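Notebook, audio bench
8 February 2022

Picked up the headphone check where the January pages stop. Job for the day: go through the children's sets in the Trostivo lending stock, sort out leads, and decide which sets go back on the shelf. Blue and pink set with the ear shapes on the band is tag 1023. Returned with the note "cuts out on one side," no further detail.

Continuity first, lead on its own, meter on the low range. Tip to tip, ring to ring, sleeve to sleeve. All three read fine with the lead lying still. Then flexed the cable by hand close to each plug, 3 passes per end. Ring dropped out twice at one end, within a finger's width of the strain relief. Same result on repeat. Sleeve and tip held.

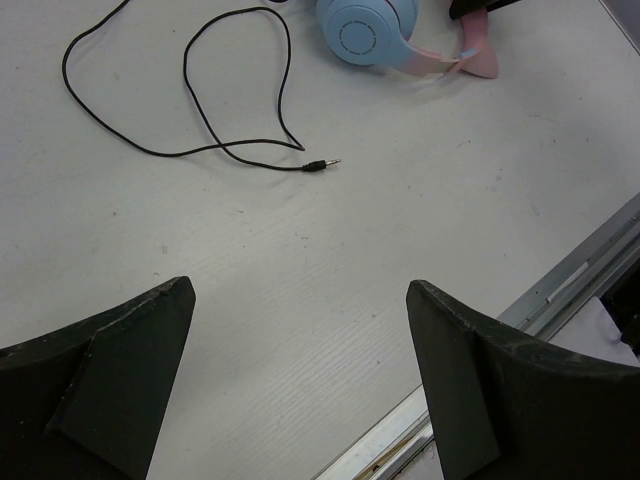

Photo: Jarnar workshop, audio bench

Lead is the thin black one with a 3.5 mm plug, ridged strain relief. It has taken a set from being wound tight in storage and will not lie flat. The sharp bend partway along is not where the fault is; flexing there gave no change on any conductor. Marked it with tape anyway and checked it again after lunch, same reading.

Swapped in a known good lead from the Heltix box and ran the sweep at low level, left then right. Both sides present, no dropout when the band is opened and closed. Slight rattle on one side at the bottom of the sweep, gone above 100 Hz. Could not reproduce it with the set worn, only with the cup lying on the table. Not chasing it.

Band joints: moved both through full travel. One is stiffer than the other. No cracks found. Wiped everything down with the usual cloth, no solvent on the colored parts (see the January entry on the print coming off).

Storage: stop winding leads around the band. Loose coil, up to 4 turns, in the bag next to the set. Takács bags are wide enough for this, the older ones are not.

Status
1023: OK with replacement lead, back to shelf.
Old lead: cut back and re-terminate, or scrap. Leaning scrap, molded plug.
To order: leads, same length. Check the bin under the bench first.
Open: the remaining sets still need the flex test. Still reading leads at rest only on the printed check sheet, needs changing.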